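Bench notebook -- hex keys, rounded sockets and the screw drawers
March 2021, Hadton workshop

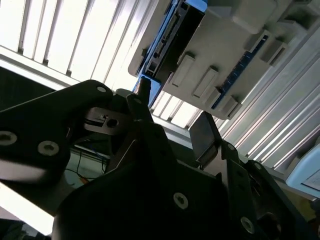 Socket-head screws in a black plate, small one near the tip. Silver block with the side hole between the black parts.

Started on the hex key problem. We have been rounding out too many socket heads, and up to now everyone has blamed the screws. I pulled all the keys from the wall rack, the two rolling carts and the drawer under the vise and laid them out by size on brown paper.

Most of the wear is in the 2.5 and 3 mm keys. The corners are visibly rounded over the last few millimeters, and a couple of the 2.5s have a slight twist you can feel by sliding a square along the flat. The 4 and 5 are fine. The 6 is fine too but was in the slot marked 1/4 inch, and the 1/4 was in the slot marked 6, so at least some of the damage to the bigger sockets comes from that. A 1/4 key won't go into a 6 mm socket unless the socket is already loose, but a 6 will go into a 1/4 socket and feel almost right.

Ground the worn ends back on the bench grinder. Small touches, then into the water can, so as not to draw the temper. Took off 3 mm from the long arm of each and squared the face on the fine stone. Put a very small chamfer on the first one and then decided against it on the rest. The small sockets are shallow and the chamfer gives away grip. The two twisted ones went in the scrap bin.

Ball ends: the ball end is for running a screw in or out when it is already loose. It is not for breaking a screw free or for final tightening. I know we have all done it. Two of the ball ends on the Punitz set have hairline cracks at the neck. Vasanthi Sikder found a broken ball still sitting in the socket of a drill press guard screw, so that is where the third one went. She got it out with a magnet and a scribe.

Trial on rounded sockets. I had a coffee can of bad M4 screws saved up, so I drove them into a tapped scrap plate, snugged them down as well as their heads allowed, and tried to get them out in different ways.

Valve grinding compound on the key tip. Helped on the mildly worn ones. Did nothing once the corners were gone.

Rubber band over the socket. Did nothing on any of them. Made a mess.

Torx bit tapped in, one size over. Worked on nearly everything. Tap it straight, with the small hammer, and turn slowly. It ruins the screw for good, so throw the screw out right away and don't put it back in the can like I did.

Slot cut across the head with the cutoff wheel, then a wide screwdriver. Works if the head stands proud. No use in a counterbore.

Left-hand drill. Best for the ones that won't move otherwise. Obaidul has the set in his toolbox and has said we can borrow it if it comes back complete.

Heat from the small iron for a minute first made a clear difference on anything with blue threadlocker on it. Should have done that at the start.

Threadlocker itself: we are using too much. One drop on the leading threads is enough for an M4. On the Haque fixture somebody had filled the holes, and when the screws went in it came up around the heads and set in the sockets, so the key only went in halfway. That accounts for at least some of the rounding. I picked the sockets clean with a dental probe and the key seated properly afterward. Clean the socket first, always. It takes ten seconds.

Screw drawers. Sorted the M3 and M4 drawers while I was at it. Found stainless mixed with alloy, and a handful of 8-32 in with the M4. These will start in each other's holes and then bind after a turn or two. Anyone finding a tight thread should stop and check it on the thread gauge. Counted the M4 x 12 after pulling out the strays: 100 good ones left in the drawer, plus an unopened box. M4 x 16 is down to 45. Reordered the x 16 from Drudau, and button heads in the same size even though I'd like us to use fewer of them -- the socket is a size smaller and that's where half the bad ones in the can came from.

Torque. Obaidul Majumder asked whether we should be using the torque driver on everything. I don't think so, but I would like it used on anything going into aluminum. We have 7 plates with pulled threads on the repair shelf, all aluminum, all done by hand with the long arm of the key. Short arm in your fingers is plenty for an M3.

To do
New 2.5 and 3 mm keys, the better ones, straight ends only
Relabel the rack, metric on the left with green tape, inch on the right with red
Thread inserts for the plates on the repair shelf (Vasanthi has the M4 kit)
Move the thread gauge to a hook next to the drawers
Return the left-hand drills
Look at the key tips again in May and write down which sizes have worn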